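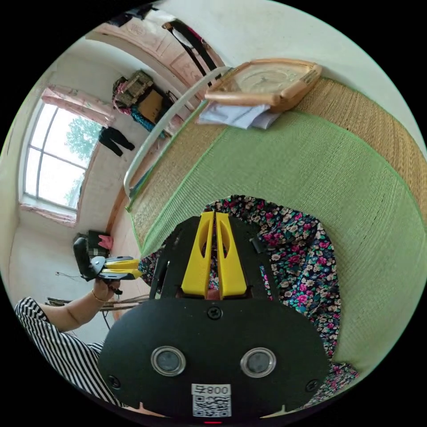

Garment Care and Folding Team

About Us > Our Teams > Garment Care and Folding

Simico began with one rented room in Cevthorpe and a borrowed iron, and the folding team likes to remind everybody else in the company that folding came first. Before we had a booking line, before the alterations counter and long before the second shop at Trustcombe, people were bringing Anisa Harahap their summer clothes at the end of the season and asking her to put them away properly. She still does it, and she has taught most of us how.

These days the team looks after clothes for 334 households. Some of them send us a single suitcase in June and want it back before the cold sets in, and others have us come to the house and go through a whole bedroom, shelf by shelf, with the kettle on and plenty of talk about what to keep (we do love a house visit, and we are seldom in a hurry to leave). Everything gets looked over for loose threads and missing buttons, folded to suit the drawer or box it is going into, and stacked so that you can find it again without pulling the whole pile apart.

We do nearly all of our folding on a bed. Visitors to the shop expect long tables, and we did try tables for a while at Bellamy Street, but a bed gives you room to walk the fabric out to its full length, and you can kneel or lean in as you please. A woven straw mat goes down first. It is firm enough to smooth a skirt against, and small prints are easy to see on it, which matters more than you might think when you are hunting for a side seam among several hundred little flowers.

Long dresses are what we are known for, if we are known for anything. Woo-jin Tak, who joined us from a theater wardrobe, has a way with them that the rest of us have happily copied. Lay the dress face down and get the shoulders level. Bring the sides in toward the middle, a little at a time, and leave any ruffle or flare at the hem until last, spreading it with the flat of your hand before you turn it up. Then fold from the bottom in wide, easy turns, and stop while it is still soft enough to give a little when you press it. A ruffle that has been squashed into a tight roll takes a lot of steaming to forgive you.

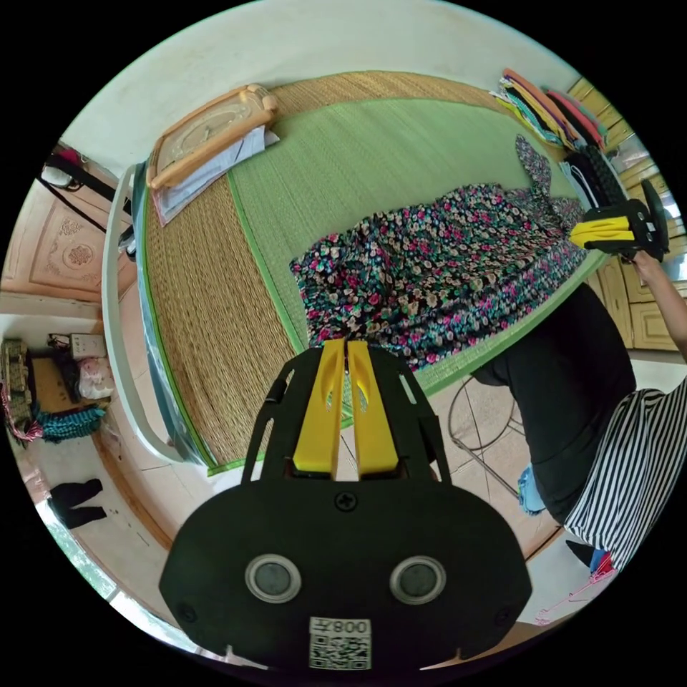

Floral dress laid out on the mat, with folded clothes stacked at the corner of the bed.

Thodoris Athanasiadis keeps the stacks in order and has strong feelings about heavy knits going at the bottom. Haziq Gunawan handles collections and returns for both shops, and Aoi Sekiguchi runs our evening folding class, which takes 11 people at a time and fills up early. You are welcome to bring your own clothes to the class, the more awkward the better.

If you would like us to visit, ask for Anisa at the Cevthorpe shop and tell her how many closets you have. She will want to know about the hats too.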